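## 4. Setting the Moletent timer

Read all nine steps first. Lorna Cruickshank wrote them after watching people skip to step 6.

1. Plug the timer into a grounded outlet.
2. Hold **SET** until the display blinks. It will take its time.
3. Enter the hour, then the minutes. There is no back button, so if you overshoot, enjoy the trip around to 22 again.
4. Press **SET** once. Twice starts you over.

**Note:** The clock doesn't know about daylight saving. Neither did the last model.
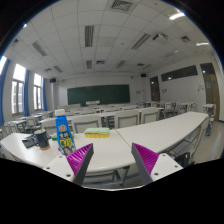

5. Choose a program from 1 to 20. Program 9 waters the seedlings every morning and suits most households.
6. Attach the hose and tighten the collar by hand.
7. Open the faucet slowly.
8. Check the collar for drips.
9. Close the cover until it clicks.

**Caution:** Do not use pliers on the collar. The collar will lose, and a new one has to be ordered from Okel, who close for all of August.

If the display shows 91, the battery is in backward.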